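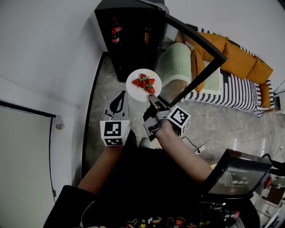
Ridton Community Kitchen - Food and Serving Team

Minutes of the November meeting

Held in room 311, starting at 6:30 p.m.
Chair: Mohcine Benjelloun
Apologies: two received, passed to the chair before the meeting.

1. Minutes of the last meeting
Agreed with one correction. Under item 4, "soup bowls" should read "side bowls". The soup bowls have not been replaced and are still on the list.

2. Fruit plates
The team went over how fruit should go out at the afternoon servings. Strawberries on a plain white plate were liked by most people present. Five berries, grouped in the middle with the green tops left on, was thought to be a fair portion for one person. Two members would prefer the tops off for the younger children. Agreed to leave them on for general servings and take them off for the under-fives table.

There was some discussion of plate or bowl. Bowls hold more and are easier to carry, but fruit at the bottom gets soft. The wide-rimmed plates give people something to hold without touching the food. Agreed to stay with plates for strawberries and grapes. Fruit salad stays in bowls.

Berries are to be washed and drained on towels before plating. Last month a few plates went out with water standing in them.

3. Carrying and setting down
Plates are to be carried level and by the rim, one at a time if there is loose fruit on them. Anything that lands on the floor goes in the compost pail and is not rinsed and put back. The chair asked that berries be picked up right away, as they leave a slick spot when stepped on.

A question was raised about footwear. Sneakers are fine. No open toes in the kitchen or serving area - this was already in the house rules and has not changed.

4. Suppliers
Gorkano has raised its delivery charge for orders placed after noon. Morning orders are unchanged. Tuncer can supply strawberries through the winter but only by the full case, and wants the order two days ahead. It was felt that a full case is too much for one serving. The chair will ask whether the Saint Anne's Road kitchen would split one with us.

Frozen berries were suggested for baking and for the oatmeal. Agreed. Not to be used on plates.

5. Plates and storage
The budget for the year is 3000, and over half is still unspent. Agreed to buy more white plates of the same kind from Cilia so that the stacks match. The chipped ones are to be taken out of use now and not kept as spares.

The plate shelf is too high for several people on the team. Plates will move to the lower shelf and the baking trays will go up in their place. Labels on the shelf edges to be redone at the same time.

6. Other business
The large colander is missing. If anyone took it home to clean, please bring it back.
The clock over the sink is slow again and needs a battery.
Request for a second cutting board marked for fruit only. Approved.

Actions
M. Benjelloun - speak to Tuncer and to Saint Anne's Road about splitting a case
M. Benjelloun - place plate order with Cilia
Serving team - move plates and trays, new labels
All - look for the colander

Meeting closed at 7:40 p.m. Next meeting in the same room, 6:30 p.m. Date to be sent around by email.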